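3.2 What people carry to the market, and why I stopped trusting the diary

6 min read
Print | E-mail
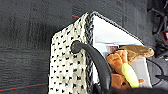
Figure 4. Open fabric bag with a thick black handle.

I went into the Narnonwood part of the study convinced that the shopping diaries would do most of the work for me. We had 41 households, each filling in a little booklet every time somebody went out for groceries, and by December we had 1,899 entries (I typed in nearly all of them myself, so forgive me if I sound attached!). The question was simple enough: did you bring your own bag, and which one?

Well, people love writing down the bag they meant to bring. Hélder Mota spent his mornings at the Kestton market doing short doorway interviews, and when we matched his notes to the diaries, 16 households had logged a reusable bag on trips where he'd watched them buy a new one at the register. I don't think anyone was fibbing. Most of them filled in the booklet at night, tired, and put down the usual answer.

So for the rest of this section I lean on the interviews and treat the diaries as a record of habit (see Figure 4 for the general type of bag I coded as "soft, open top"). Hauke Sauerland argued for throwing the diaries out completely, and we went back and forth on that for weeks. I kept them, mainly for the Antunes Street households, where we only managed a handful of interviews and the booklets are pretty much all we have.

One more wrinkle before the tables. The Donach store started charging for paper bags partway through, and I've split the entries at that point. The 70 trips I couldn't place on either side are left out of Table 5.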